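Reading time: 2 min
Filed under: Student Work > Textiles and Home > Term Projects

Folding Heavy Knitwear for Small Storage
Final report, Hirngate College, 17 February 2019

1. Purpose

The project looked at how to fold a thick sweater so that it takes up less shelf space without leaving hard creases. Hanging was ruled out at the start because heavy knits stretch at the shoulders. Most students here have one narrow shelf for everything that can't go on a hanger, and the ones in Tellis Hall are the smallest on campus.

2. Method

Two folds were compared. The first is the plain square fold taught in the first-year course: sleeves across the body, then the hem up to the neck. The second is the Lokanton fold, where one side of the body is brought over first on a slant and the sleeve is laid back along it. All folding was done on a bed, since that is where people do it at home. The bedding was left on. A hard table gives a neater result, but few of us have one that is wide enough.

Each fold was measured for height twice, once right away and once after a night under a book. Height was taken in millimeters at the thickest point.

The cable knit was the hardest piece to work with. The ribs are raised and a fold tends to slide along them before it settles.

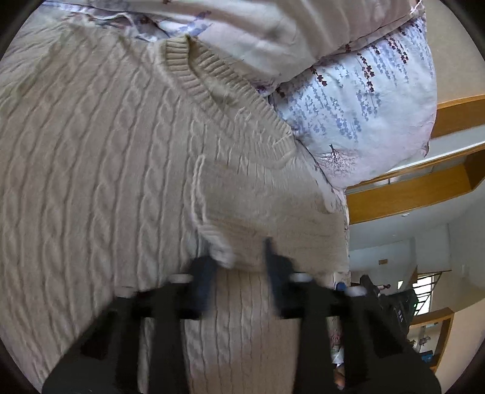
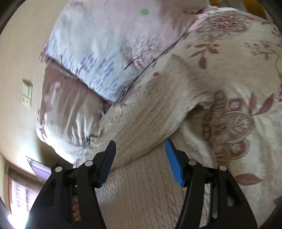 Pale cable knit on the bed, with part of the knit folded over.

3. Results

The square fold came to 88 mm at first and 80 mm after the night. The Lokanton fold came to 80 mm at first and 77 mm after. The difference is small - one thin T-shirt at most - but the second fold also left no line down the front.

The square fold was quicker to learn. The slanted one took several tries before the two sides matched, and on a soft bed the lower layer moved each time the top one was pulled straight.

4. Problems

The ruler was read by eye. The book used as a weight was not the same one every night. Only one thick sweater was tested, so the numbers should not be used for fleece or thin wool.

5. Next steps

In September the test could be repeated with the Kwiatkowski shelf box, which has a fixed height and would make the comparison easier.

Comments (3)

knitbin: Did you try rolling? I roll mine and they fit fine.

m_orchard: The slant fold works better if you smooth the neck first. Mine always bunches there.

tellis2ndfloor: can confirm about the shelves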